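21/12/2018
Pilot bench, dairy powders. Notebook 4, C. Holroyd

Last entry before the break so getting it all down, sorry for the handwriting when this gets typed up.

Job: caking trial on the two lactose lots for the hot chocolate base. Lot A from Hidton, lot B from Amaral. Same spec on paper. Wultbridge complained in October that B sets up hard in the hopper and they have to go at it with a mallet. They want an answer before they reorder.

Setup
- 40 g of each in open dishes, humidity cabinet, 70% RH
- second set same weight, lids on, on the shelf by the sink as control
- weighed morning and end of day
- sieve 1 mm, tap by hand, note what stays on top

Cabinet was slow coming up to humidity after the door was left ajar, so first morning reading is no good. Crossed it out. Do not use it for the graph.

Results so far. A: picks up a bit of water early then flat. Crust on top, breaks with a spoon, nearly all of it goes through the sieve. B: picks up more, still climbing at the last weighing. Crust goes all the way down. Came out of the dish in one piece like a hockey puck. Had to snap it. Inside still powdery in patches but not many.

Controls both fine. Free flowing, no lumps. So it's moisture, as if we didnt know.

My guess is amorphous lactose in B. Spray dried, maybe not held long enough in the crystallizer before the dryer. Spec sheet from Amaral only gives total moisture and doesn't split out free from bound, which is no help at all. Have emailed for the full cert. No reply, probably gone for the holidays. 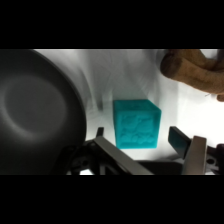 Would more anticaking agent fix lot B? Only for a while; silica keeps the grains apart and mops up a little water, but if there's amorphous sugar in there it will go sticky anyway once the humidity is high enough, and then it crystallizes and locks up solid.

Tried it regardless. Small batch of B with the silica at the normal rate, and another at double. Normal rate: crust a bit softer, still a puck. Double: breaks up by hand but dusty as anything, and the drink made with it has a faint chalky feel at the end. Two of us tasted it, both said so without being asked. Not sending that to a customer. Also puts us over the level on the label so no.

Blend test. A and B half and half. Halfway in behavior too, maybe nearer A. Could be a way of using up the B stock if Wultbridge will take it for the vending mix, which moves fast. There is some 1000 kg of B sitting in the warehouse so worth asking before anyone writes it off.

Bags. Looked at the empties from the B delivery. Liner on several was folded over and not heat sealed, just a twist and a tie. One had a pinhole near the bottom seam. So part of this could be storage and not the powder. But my sample came from the middle of a sealed bag, so storage can't be all of it. Took a second sample from a twisted one to compare. Already lumpy going into the dish, noted as B2.

B2 after 12 hours in the cabinet: hardly gains anything. Makes sense if it already took up its water and crystallized in the bag. Nice little result, want to repeat it before saying so to anyone.

Flow. Funnel test on everything, wide funnel. A runs. B runs if fresh, bridges after the cabinet. Blend needs one tap. Narrow funnel useless, even A hung up in it, think there was fat on the glass from the whey cream work. Washed it twice. PLEASE wash the funnels people.

Balance drifting again, zero it every time and not just at the start. Brarkton are supposed to be servicing it. Checked against the check weight and it was OK once warmed up, so todays numbers stand.

To do after break
- repeat B and B2 side by side, duplicate dishes this time
- A at a higher humidity, want to see if it goes the same way eventualy
- DSC on B if we can get time on the machine, looking for the glass transition
- chase Amaral for the cert, ask straight out about crystallizer hold time
- ask Hidton if they can cover the whole order and at what price
- warehouse to heat seal anything opened, no more twist ties

Cabinet left running with the last B dish and the blend in it. Water tray topped up. Do not open it. Retained samples in the blue lidded tub, second shelf, labeled A, B, B2, BL. Silica batches are in the bin, kept a spoonful of the double one in a vial if anybody wants to taste chalk.

Told Wultbridge by phone: keep B sealed, use small amounts, don't leave the hopper full overnight. They'll wait for the repeat before ordering.

CH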